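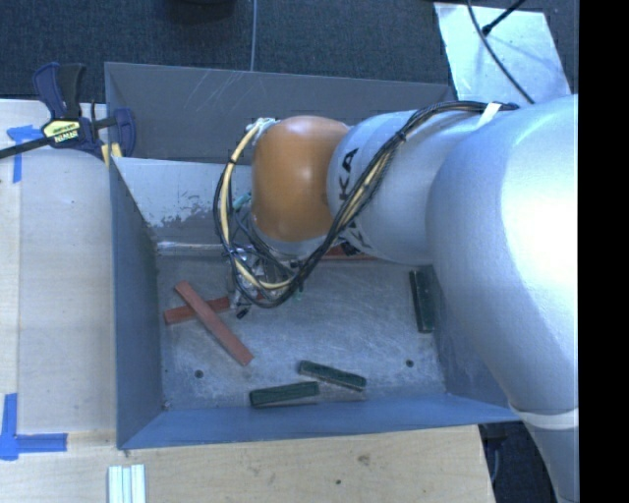 How does a fighter jet know where its pilot wants to go? I get asked this more than anything else when I visit schools, and I love it, because the answer is wires! In old airplanes, the pilot's stick was hooked to steel cables and rods that ran all the way back to the tail. You pulled, the cable pulled, the tail flap moved. Simple, but heavy. Newer jets send the message as electricity instead. Think of the black and cream-yellow cables looping around the orange-brown joint on that big silver arm, with ties to keep them bundled. A jet has bundles of wire tucked inside it too. Pilots call this "fly-by-wire."

So what happens when you push the stick? A computer feels the push and asks itself a few questions. How fast are we going? How high are we? Would a hard turn be too much for the wings? Then it tells the flaps how far to move, and it does all that faster than you can blink.

Why bother with a computer? Well, lots of fighters are built to be a bit wobbly on purpose (really!). A wobbly plane can turn very quickly, but a person would get worn out trying to keep it straight. The computer makes tiny fixes all the time, so the pilot can look outside and think about the mission.

And if a wire breaks? My friend Dimas Liew, who used to fix jets, told me the ones he worked on had 4 separate sets of wiring for the controls. If one quit, the others kept going. I asked him if he ever got the sets mixed up, and he just laughed and said that's what labels are for.

Next time I'll tell you about ejection seats!

Last updated: May 25, 2022

Contact Sutrisno Kusuma | © Plodberg | Back to top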